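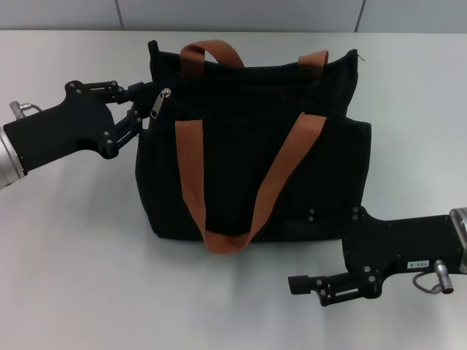
Two robot arms and a black tote bag with a zipper closure

Bag handling by robots

Bag handling is a group of household and shop-floor tasks in which a robot opens, fills, closes or carries a soft bag. It is counted among the chores that machines can do only in part. Rigid boxes keep their shape when they are gripped, while a fabric bag sags and folds, and its handles may lie in a different position each time.

Zippers are considered the most difficult element. The pull is small, and the fabric must be held tight with one arm while the other arm moves the pull. For this reason most systems use two arms.

History

The engineer Iddrisu Osei described a two-arm method at Findedell in September 2017. A later trial at the Drotton packing shop, published on 18 July 2019, included 48 closing attempts on canvas bags, of which 17 were completed without human help. Demetrius Villanueva, who led the trial, wrote that lifting a bag by its handles was already reliable, but closing it was not.

Present use

Packing shops use robots mainly for paper bags with a stiff opening. In homes the task is still done by hand.

See also: Cloth folding, Two-arm manipulation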